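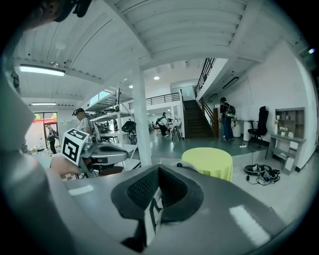
Every landlord with an old industrial unit seems to want to split it up. Put in partitions, drop the ceiling, carpet the floor, and rent it out as 11 small offices. I think most of these rooms should be left alone.

I worked for 5 years in one of those conversions, the old Dunleavy building. My office had no outside window and a ceiling I could touch. The lights stayed on all day in November and in June. The rent was 124 dollars a month more than the open floor downstairs, and the open floor had the daylight.

A big white room with high beams and a glass door to the outside is easier to work in. White walls spread the light. Corrugated ceilings are not pretty, but you can see a leak as soon as it starts. Columns get in the way, and people learn to set their tables around them.

There are fair complaints. Sound carries, and heating costs more. Kilero kept its hall open and spent the money on heaters and a row of coat hooks. Its tenants have mostly stayed.

If an owner must build something, a mezzanine is enough. Put the desks up there, with good lights underneath — and leave the rest of the floor to the people who need to stand up and move around.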